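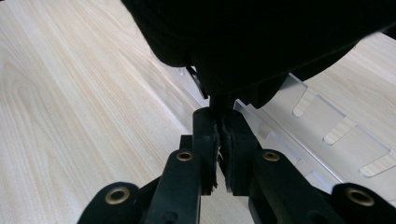
Dabbas two-finger hand gripper, kit of parts
Sold by Rardale Workshop Supplies

Price: 176 (kit only, no camera, no electronics)
Availability: in stock, usually sent out on Sunday evening

We don't normally stock grippers. Most of the ones we have tried at the workshop were toys with a serious price, and we expected the same from the Dabbas. It is better than that, but read the whole page before you order.

What it is
A hand-held parallel gripper in matte black plastic. Linkage arms bring two upright finger pads together, and there are brass eyelets at the joints. You assemble it yourself. The maker says an evening. Ours took two, and one of those went on a hinge bracket we had fitted the wrong way round.

What it does well
Soft stuff. It will take a fold of black knit or felt between the pads and hold it in a tight neck while you move the rest about. Thin tabs and straps can be caught too, if you come at them square on.

What it does less well
Clear acrylic sheet lying flat on a table. Unless an edge is raised you will be chasing it, and the notches in a cut sheet are not much help. The maker's leaflet shows this being done easily. We would like to meet whoever did it.

Wear
The leaflet claims 3,000 closes before the pads need changing. We put a cheap counter on ours and swapped them at 2,896, so fair enough, but they looked tired long before that. Expect chips on the gripping faces, and fibres caught between the pads if you work with cloth. Pick them out with tweezers - don't use a blade.

Motor version
The Bindia motor plate bolts on in place of the handle. It works, although the cable exit is in a silly place and we filed ours wider. The Grorkis plate is sold as compatible and isn't. Please don't order one from us and then send it back.

Load
Rated at 500 grams. We wouldn't go near that with anything slippery.

Returns
Unbuilt kits only, in the original bag. Spare pads are sold in pairs and can't be returned once fitted.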